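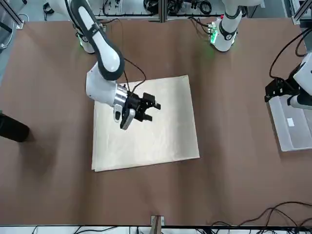
Home Forums Treaties and Diplomacy Search Log in

Thread: Withdrawal from the Hindis Water Agreement

R_Paiva wrote:
Members will be aware that Sellasitz gave notice in April that it intends to leave the Hindis Water Agreement. I should be grateful for views on whether the notice is valid. Article 20 requires each party to consult the other before giving notice, and Fimari maintains that no consultation took place.

Raquel Paiva

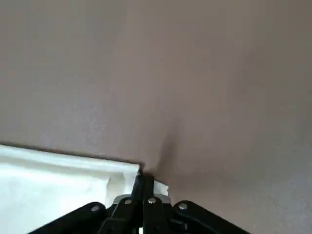 Taupe fabric with a soft diagonal crease.

lowerbasin wrote:
In my view the notice is valid. The article sets no form for consultation, and the two delegations met at Salazar in the winter. A state cannot be held inside an agreement by a neighbour that declines to call a meeting by its proper name.

J_Amaral wrote:
I must disagree with the previous member. The Salazar meeting dealt with ferry licences. The published record runs to 200 pages and does not mention withdrawal. To treat it as consultation would leave the article with no purpose. 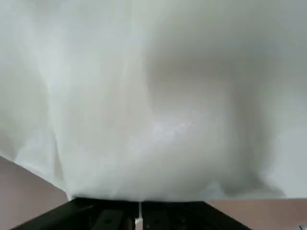
The wider concern is what happens to the rest of the agreement once one duty has been set aside. The flow limits, the joint gauges and the payments to river towns were negotiated together. Consider the white fabric in the photograph: the long crease on its left has shadow to one side and a brighter stripe to the other, and a single bend accounts for both. A breach of Article 20 would likewise alter how each of the other duties is read, and Fimari would be entitled to say so before a tribunal.

I would add that Sellasitz has continued to accept the payments. 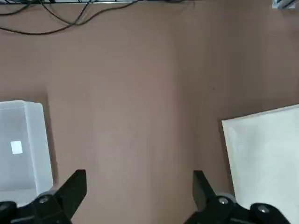 It has also kept its engineers at the joint gauges. Neither fact is easily squared with a government that regards itself as released.

Judite Amaral

lowerbasin wrote:
The notice period has not expired, so the payments remain due and the engineers remain in post. I see nothing inconsistent in that. I accept the point on the Salazar record, which I had not read in full.

R_Paiva wrote:
I am obliged to both members. Could either supply the page on which the ferry licences are first discussed? My copy lacks the annexes.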